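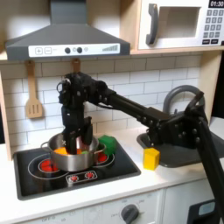
Figure 3. The arm at the toy kitchen, gripper lowered into the pot. Orange and light green pieces are inside, and a green block rests against the pot's right side.

Reading time: 5 min

4. The build, and what the pot taught us

4.1 Where it all happened

I should say straight off that this was a workshop project, built in the evenings at the shared workshop in Stukville (we had a bench near the back and a very patient set of neighbours). Cor Mertens did most of the mechanical work and I did the wiring and the software, though by August we were both doing a bit of everything and arguing about cable ties.

We picked a play kitchen as the test bench for a simple reason: it's a whole room's worth of awkward shapes squeezed into something you can carry up the stairs. There's a hob, a sink, a tall curved tap and a range hood, all closer together than they'd be in a real kitchen. Lieven Groen thought we should start with a flat board and some cups. He may well have been right! But we wanted to hit the hard bits early, and with the arm coming in from the right, over the sink, we hit them on the first evening.

4.2 Reaching into the pot

The task sounds daft when you write it down. Take the blocks out of the pot, put them on the worktop, don't knock anything over. What makes it tricky is that the two fingers have to come down nearly straight, which puts the whole wrist (motors, brackets, the lot) right in front of the hood. If the arm starts too high it bumps the hood on the way in, and if it starts too low the fingers catch the rim. In Figure 3 you can see how much of the space over the hob the wrist takes up.

Our first planner treated the pot as a plain cylinder. That was my idea and I'd like to apologise to the pot. It has a loop handle on each side, and the planner knew nothing about either of them, so every so often a finger would hook one on the way past and drag the whole thing across the hob. We added the handles as two fat boxes, much bigger than they needed to be, and the dragging stopped. I did try a tidier shape later on and it made no difference that I could measure, so the fat boxes stayed.

The shiny metal was the other headache. Block colours show up again in the side of the pot, and our colour finder would quite happily send the gripper off after a reflection. Cor's fix was to ignore anything on the outer wall of the pot unless it also showed up in the depth reading. It's crude and we're fond of it.

4.3 Runs and results

We ran 547 attempts in all, spread over 10 evenings, with a limit of 2,000 control steps for each one. An attempt counted as a success if a block left the pot and came to rest anywhere on the worktop. We didn't count which block it was, and I rather wish we had, as the small ones felt much harder to pick up and now I can't prove it.

Most of the failures were dull. The fingers closed on nothing, or they closed on a corner and the block twisted free halfway up. Only 5 attempts ended with the pot tipped right over, all of them before we'd put the handles into the model. Blocks left standing near the sink were a nuisance as well, because the elbow swings low over that side, so we added a keep-out zone there and lost a bit of reach at the far end of the worktop.

We haven't tried the oven door yet. The arm's support column stands close to that corner, and Cor wants to move the whole base before we go anywhere near it. Lieven has offered us a longer rail from the Dastlow workshop, which we'll fit next, and then every calibration number in this section will need doing again.

Contact: Pluvard workshop notes, Stukville | © 2019 Pluvard | Back to top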